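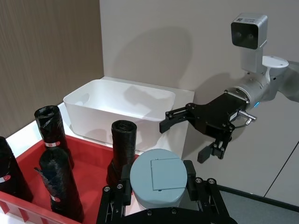
According to one reader, my last post on warehouse robots was all second-hand, and I should go and stand next to one before writing another word about them. Fair enough. So I signed up for the open day at Sirnoteck, in the business park at Onley, and went on Friday, January 9, 2026.

The building is easy to miss. It has no sign on the road side and the visitor parking is behind a tire shop. I got there ten minutes early and waited in the lobby with a group of other people, mostly from small distribution companies by the sound of it, plus a couple of students.

The day started with a talk. The company builds two-arm cells for packing and sorting jobs, and the one they were showing is called Catell. The speaker went through how it learns a task. A person guides the arms through the job over and over, the cameras and joints are recorded, and a model is trained on the recordings. For the job we were going to see, moving rolls of garbage bags from a red crate to a white bin, they had recorded 1474 runs. I had expected a lower number. A man behind me had expected a higher one, and said so.

Then we went through to the floor. The arms work at a white table, and each arm has its own camera, so on the monitor you can look at the job from right beside the gripper. I spent most of my time at that monitor. From there the rolls look big and very black, and you notice how shiny the plastic is. Garbage bags are a harder thing to pick up than I would have guessed. The outer layer can come loose, and a gripper that closes on the loose part gets a handful of film with the roll hanging from it.

That happened on the second run we watched. The arm lifted, the roll swung, and it dropped back into the crate on its side. The operator let it carry on. It went back in, took the same roll at a different angle and got it across. It cleared all four in that run and the next one, and then an operator reset everything by hand, which took a few seconds and was a lot faster than the robot.

Speed came up in the questions, of course. A full run took 80 seconds. I could do it in less than ten. The answer from the presenter was that the cell is meant to run overnight, and that the speed is held down when visitors are in the room. I would have liked to see it at the normal setting, behind a screen if needed.

Somebody else asked about price and did not get one. We were told it depends on the grippers and on how many tasks a customer wants set up. The only customer mentioned was Pinheiro, a cleaning supply wholesaler, which has had a cell on trial since November. There was no word on how that is going, except that the trial has been extended.

I asked what happens if the bin is in a different spot. They moved it a hand's width to the left and ran it again, and it worked – slower, with a pause before the first drop, but it worked. They would not try it with a different bin. That needs new recordings, 100 or so was the phrase I wrote down first, but I checked on the way out and the figure is 100 flat for each new container.

Coffee was in the lobby afterward. The next open day is not set yet, but there is a sign-up list at the front desk and I put my name on it. I want to see the fast setting.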